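Koppel 40 Key Cabinet for Custody Suites and Secure Units

Home > Custody and Secure Sites > Key Control > Koppel 40

In stock at Hornumcombe

We love this cabinet! Anyone who has worked a late shift on a locked wing knows the feeling of reaching for a key and finding an empty hook, and the Koppel makes that a much rarer event. It holds 40 key bunches, each on its own locking peg, and it keeps a record of who took which bunch and when it came back. The door is solid, the keypad has big buttons (fine with gloves on) and the pegs light up so you go straight to the right one.

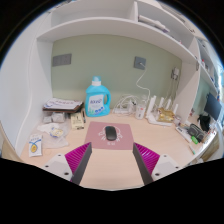 The Gutia logbook program comes with every cabinet, and it's a joy to use. It stores up to 600 staff codes, it will sound an alert if a bunch is still out at the end of a shift, and it prints a clean report for inspectors. There's no special control desk to buy, as it runs on an ordinary office computer. A plain wireless mouse on a pink mat will do nicely, and most of the daily jobs take two clicks. New starters pick it up in a morning.

If the power goes, the battery keeps the pegs locked and the record running for three hours, and there's a manual override for the duty manager. We've fitted these in court cells, police stations and young offender units, and the Wednesday fitting team will happily talk you through where to put yours.

Details
Key positions: 40
Staff codes: up to 600
Battery back-up: 3 hours
Override keys supplied: 2
Fixing: wall, bolts included
Finish: grey or white

Goes well with
Zemau belt pouch with key chain
Zemau spare pegs, pack of 2

Ask for a quote
Add to my list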